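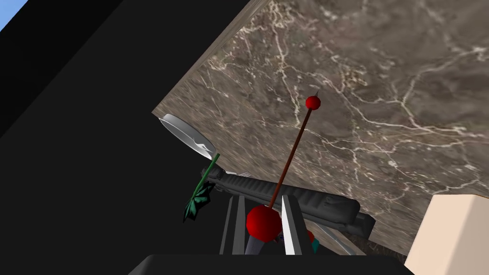

When does the Lindstead Public Library open its new reading wing? The doors open to everyone on June 17, with coffee, cake and a story hour for the little ones starting right after the ribbon is cut.

LINDSTEAD, May 29, 2018 – After two winters of bake sales, book sales and one very long phone drive, the Lindstead Public Library is delighted to invite its neighbors, old and new, into the Naidoo Wing, named for the family whose gift got the whole thing started.

The wing adds 696 feet of shelving, a quiet room with big comfortable chairs, and a children's corner that library director Elsa Hyvönen admits she has already tested herself (more than once!). In all, 378 households gave to the building fund, many of them in Tirton, just across the river.

"My mother read to us every single night, and I can't think of a nicer way to remember her," said Charmaine Naidoo.

The library will stay open until 9 p.m. on opening day, and late fees on anything brought back that day will be forgiven. To sign up for story hour, please stop by the front desk and ask for Wumpini Agyeman.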